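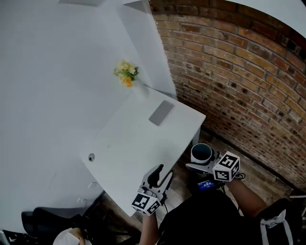
Chores and machines - quick FAQ

Updated January. Short answers, we're busy. Longer ones from Lavanya Annamalai at the Plosau desk.

Can a machine clear my table yet?
Sort of. One mug, one table, good light - often yes. A table after dinner with six people - no.

What about a full kitchen?
Not on its own. Our list has 478 small chores on it, from hanging up a towel to wiping a shelf. We'd trust a machine alone with 26 of them. Mostly pick up, put down.

Why are mugs such a big deal?
Handles, rims, slippery glaze. Grip too hard and it chips, too soft and it drops. People do this without thinking, so it's hard to write down. Easier to show it by hand, over and over.

How do you show it?
Hand-held grippers. A person does the chore wearing a small unit on the forehead, a gripper in the hand. No special skill needed, you get used to the trigger pretty quick.
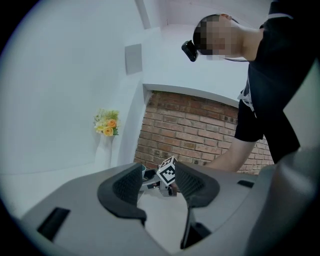 Gripper fingers up close, marker cube between them.

Shop floor any better?
Yes. Same bin, same part, same height all day. Ollwood has had a machine on box folding for 19 weeks. Somebody still unjams it tho.

Laundry?
Folding flat towels, slowly. Fitted sheets, dont ask.

Should I wait before buying a dishwasher?
No. Buy the dishwasher.

Who do I ask about demos?
Rawan Nseir, mornings only.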